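Vosik 2 Two-Arm Table Cell
Care and setup notes
Item no. 901

The Vosik 2 is a table cell with two arms for light sorting and clean-up work. It is delivered by Smits from the Trarnbridge store. The price is 3,263 without the arms, because many customers already have them. Please tell us the arm type when you order, so that we send the right mounting plates.

Setting up
Put the table frame on a flat floor and lock it before you mount the arms. One arm goes on each side. Tighten the 4 bolts of every plate crosswise, first by hand and then with the key from the box. Lead the cables over the upper segment of the arm and leave a free loop there. A cable that is too short will pull at the joint when the arm folds up. Move each arm slowly by hand through its full reach before you give power.

The bin should stand where both grippers can come to it. Fold the bag well over the rim, otherwise the fingers can catch it when they come up again. 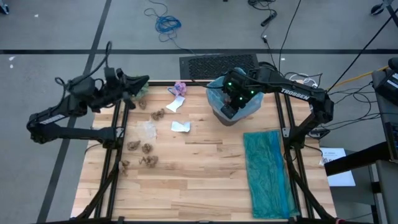

Sorting work on the wooden top, with the right gripper down in the lined bin.

Daily care
Switch off the power and wipe the finger pads with a soft dry cloth. Small bits of paper and film like to stay on the pads, and then the grip becomes weak. Brush the table top along the grain. Do not use water on the boards.

Every month
Check the plate bolts again. Look at the cables where they bend and change them if the cover is worn. Worn finger pads are always changed in pairs, also when only one looks bad.

Repair
For a gripper that does not close fully, clean the pads first and start the cell again. If the fault stays, take off the gripper and send it to our workshop in Clirkness. Please put the item number on the outside of the parcel.

Spare parts: finger pads (pair), plate bolts (set of 4), bin bags, cable ties.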